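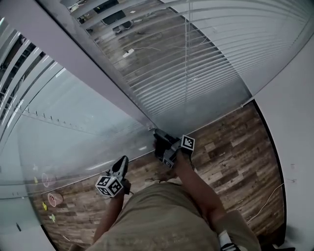
Arbeit mit zwei Handgreifern am Fuß einer Glaswand

Diese Website verwendet Cookies. Mit der weiteren Nutzung stimmen Sie dem zu. [OK] [Mehr erfahren]

Inar ist ein Automatisierungsprojekt der Gebäudedienste in Vadotcombe. Beschäftigte führen alltägliche Handgriffe mit Greifern in beiden Händen aus; aus den Aufzeichnungen lernen Roboterarme, die später Teile der Büroreinigung übernehmen sollen. Das Projekt begann in einem April mit 6 Beschäftigten unter der Leitung von Wen-hsiung Kan und wuchs binnen zwei Jahren auf 40.

Bemerkenswert ist, wie viel Können dabei sichtbar wird! Ecken, Pfosten und Bodenschienen galten lange als Nebensache. Im Katalog von Inar füllen sie inzwischen einen großen Teil der 297 erfassten Handgriffe, jeder mit eigenem Namen, viele davon aus dem Wortschatz der Belegschaft.

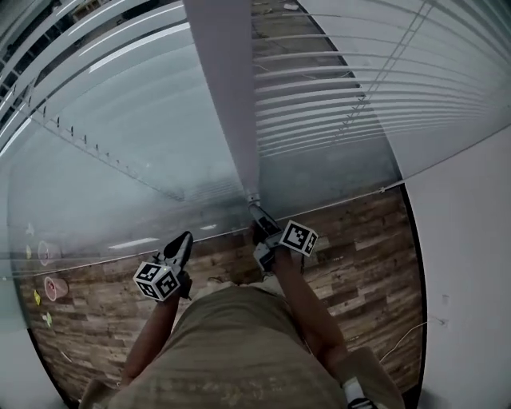 Veränderungen für die Beschäftigten

Wer aufzeichnet, arbeitet langsamer und muss Griffe neu lernen, die mit bloßen Fingern selbstverständlich sind. Declan Whiteley, zuvor Vorarbeiter in der Reinigung, schult heute am Standort Flulton neue Kräfte. Die Schichten beginnen dort um 9 Uhr statt am späten Abend, was besonders Eltern begrüßten. Strittig blieb die Frage der Stellen: Eine Betriebsvereinbarung sichert sie nur für die Laufzeit des Projekts.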